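Bolsa de papel: demostraciones por teleoperación
Ficha de datos y guía de uso, versión 14

1. Qué contiene este conjunto

El conjunto reúne demostraciones de un brazo robótico que trabaja con objetos pequeños dentro de una bolsa de papel abierta. Todas las demostraciones fueron hechas por una persona que manejaba el brazo a distancia, con el mando maestro del sistema Skuvarska. No hay episodios generados por un programa ni por una política ya entrenada.

El número total de episodios es 3.422. La grabación se hizo en el laboratorio Brikell, siempre en la misma mesa, y terminó en febrero. Los episodios los grabaron cinco operadores, y cada uno tiene su código en el campo "operador". Los nombres no se publican.

La tarea se llama "vaciar_bolsa" en los archivos. El operador debe llevar la pinza al interior de la bolsa, coger un objeto indicado, sacarlo sin romper el papel y dejarlo sobre la mesa. Parece una tarea sencilla, pero el papel se mueve, hace sombra y a veces se cierra sobre la pinza.

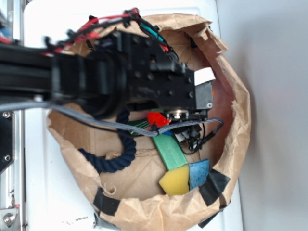 Lok-yiu Fu

La cámara fija ve el borde de la bolsa y la mayor parte de lo que hay en el fondo, pero el propio brazo tapa una zona cuando baja. Por este motivo cada episodio tiene también el vídeo de la cámara de muñeca. Recomendamos usar las dos vistas juntas. En nuestras pruebas con una sola vista fija, la política aprendía bien a acercarse y mal a cerrar la pinza.

El borde de la bolsa lleva cinta oscura. Si usted quiere repetir el montaje, ponga también cinta: el papel solo aguanta pocas sesiones antes de romperse.

2. Objetos

Los objetos son de uso común y fáciles de sustituir. Hay cuerda azul marino, trozos de esponja de varios colores, piezas de juguete y algunas cosas con cerdas o con pelo. Los elegimos por su tacto y por su forma de deformarse, no por su nombre. La esponja cede cuando se aprieta, el plástico liso resbala, y la cuerda se engancha con todo.

La cuerda merece un comentario aparte. En muchos episodios no es el objeto pedido, pero está encima o alrededor de otro objeto, y el operador tiene que decidir si la aparta o si entra por otro lado. Las dos soluciones son válidas – no hemos corregido a nadie por su preferencia.

La colocación inicial se hace agitando la bolsa con la mano y dejándola otra vez en su sitio. No hay plantilla de posiciones. El campo "objeto_pedido" dice qué hay que sacar, y el campo "visible_inicio" dice si la persona que anotó el episodio podía ver el objeto en la primera imagen de la cámara fija.

3. Cómo se hace una demostración

3.1. El operador se sienta de espaldas a la mesa y mira solamente las dos pantallas. Esto es importante. En la primera versión los operadores miraban directamente la bolsa, y usaban información que las cámaras no tenían.

3.2. Se pulsa el pedal para empezar la grabación. El brazo debe estar en la posición de reposo.

3.3. Se baja despacio hasta pasar el borde. Dentro de la bolsa la velocidad queda limitada por el programa.

3.4. Se orienta la pinza con la vista de muñeca y se cierra. Si el agarre falla, se permite intentar otra vez sin parar la grabación. Estos intentos repetidos se conservan, y están marcados con "reintento".

3.5. Se sube en vertical, se deja el objeto en la mesa y se vuelve al reposo. Se pulsa el pedal de nuevo.

Un episodio dura como máximo 700 pasos de control. Cuando se llega a este límite, la grabación se corta sola y el resultado se guarda como "incompleto".

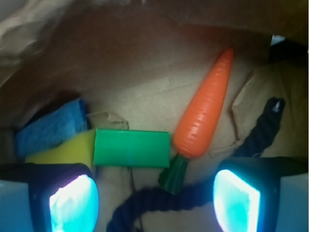 Lok-yiu Fu, responsable de la recogida de datos

En la vista de muñeca los dos dedos entran por la parte inferior de la imagen, y sus almohadillas se ven muy claras, con un tono entre blanco y azul. El plástico brillante, como el de la zanahoria naranja, devuelve reflejos pálidos. No hemos aplicado ninguna corrección de color. Si su modelo es sensible al brillo, puede ser útil recortar las esquinas inferiores, pero entonces pierde la referencia de la apertura de los dedos.

El fondo de papel tiene arrugas que cambian de un episodio a otro. Algunos métodos de segmentación confunden un pliegue con un objeto. El que más se equivoca en nuestra experiencia es el modo automático de Wostlow, y por eso las máscaras se revisaron a mano.

4. Estructura de los archivos

Cada episodio es una carpeta con estos elementos:

fija.mp4 – vídeo de la cámara fija
muneca.mp4 – vídeo de la cámara de muñeca
estados.csv – posición de las articulaciones y apertura de la pinza
acciones.csv – órdenes enviadas desde el mando maestro
notas.json – operador, objeto pedido, resultado, reintentos

Los tiempos de los cuatro primeros archivos usan el mismo reloj. Entre la orden y el movimiento hay un pequeño retraso, y no lo hemos compensado. Para cargar los datos se puede usar el paquete Chu:

chu cargar vaciar_bolsa --vistas fija,muneca

Con la opción --sin-reintentos se descartan los episodios que tienen más de un intento de agarre.

5. Problemas conocidos

Hay 138 episodios donde la bolsa se desplazó durante la subida. Están marcados con "bolsa_movida". No los borramos porque la demostración sigue siendo correcta en la mayor parte de su recorrido, pero no sirven para calcular posiciones respecto a la mesa.

Los cables del brazo entran con él en la bolsa y pueden rozar el papel o los objetos. En algún episodio es el cable, y no la pinza, lo que mueve la esponja. Todavía no tenemos una etiqueta para este caso.

Todos los operadores son diestros. Se nota en la manera de girar la muñeca, y un modelo entrenado con estos datos probablemente tendrá la misma costumbre.

La columna de fuerza de estados.csv está vacía en los episodios de la primera semana. El sensor estaba conectado, pero el programa no guardaba el valor – el error fue mío.

6. Usos previstos y no previstos

El conjunto está pensado para aprendizaje por imitación y para estudiar agarres en espacios con poca visibilidad. No es adecuado para medir la seguridad de un robot cerca de personas, ni para manipular alimentos. Tampoco recomendamos comparar la habilidad de los operadores entre ellos, ya que no todos recibieron los mismos objetos.

7. Cambios pendientes

Separar "reintento" en dos etiquetas: agarre vacío y objeto caído.
Añadir la calibración entre la cámara de muñeca y la pinza.
Revisar los nombres de las esponjas, que en notas.json aparecen unas veces por color y otras por forma.

Si encuentra un episodio mal etiquetado, abra una incidencia en el repositorio e indique el número de la carpeta y el segundo del vídeo.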